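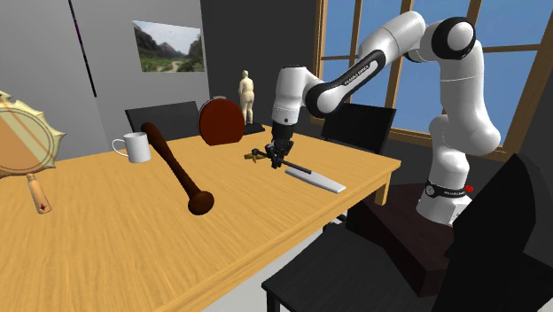
Championship recognition after the Celtitz card – Prultadska Wrestling Forum, General Discussion

Posted by Jummai Isah
July 11, 2018

Members will be aware that the Idahosa promotion has announced that it will no longer recognise the Celtitz title change. The statement says that the referee's count was made while the champion's foot was on the bottom rope, and that the belt therefore returns to the previous holder. I should like to invite views on whether our own title history page ought to follow the promotion's ruling or keep the change as it happened in the ring.

My own position is that the promotion owns the championship and its decision should stand. We have taken that approach with every disputed finish since the page was set up, and it now lists 76 title changes.

Posted by ringpost_33
I must respectfully disagree. The new champion left the building with the belt and defended it twice. A crowd of 600 saw the first of those defences. To remove the reign entirely would be to tell those people that they watched a non-title match.

Posted by Jummai Isah
The second defence ended in a count-out, so I would place less weight on it. The first is a fair point. I would only observe that promotions have withdrawn recognition from reigns for as long as there have been belts, and the usual practice is to add a note beneath the entry. 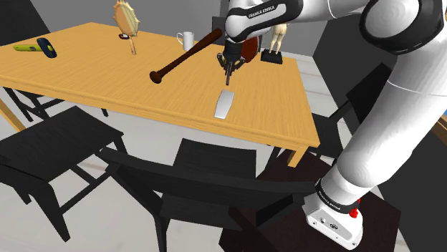
A note would record the name, the town and the reason for the ruling. It would not carry a reign number. Readers who wish to count it may then do so for themselves.

Posted by Bastian Eichhorn
May I ask which version of the statement is being relied upon? The programme sold at the Jidideck show in December lists the man as a former champion. The statement on the promotion's website does not. Until the two agree, I do not believe the page should be altered.

Posted by ringpost_33
I have the same programme and can confirm the wording. It is on the page facing the tag team listings.

Posted by halfnelson
With respect to the previous posters, programmes are often printed well before a decision is made. I would not treat one as an official record. The ring announcer at that same show introduced him without any mention of the title – I was in the third row and heard it clearly.

Posted by Jummai Isah
Thank you both. I propose that the entry remain in place, marked as disputed, until the promotion replies to my letter. If there is no reply, we shall hold a vote of members with at least 100 posts, as the forum rules provide.

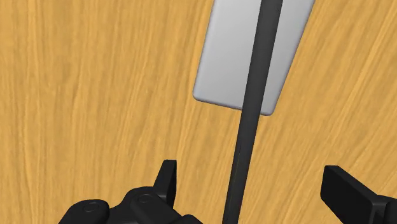 Bastian Eichhorn replied that he would accept a vote, but that the 100-post rule was written for changes to the forum itself and had never been applied to the title histories. He asked that it be opened to all registered members.

Posted by halfnelson
I would support the rule as it stands. Opening the vote to everyone invites new accounts from one side or the other.

Posted by ringpost_33
I have 33 posts and have attended every Celtitz card. I should like to be able to vote.

Posted by Jummai Isah
Both views are noted. I will put the question of eligibility in a separate thread this evening. Please keep replies here to the title change itself.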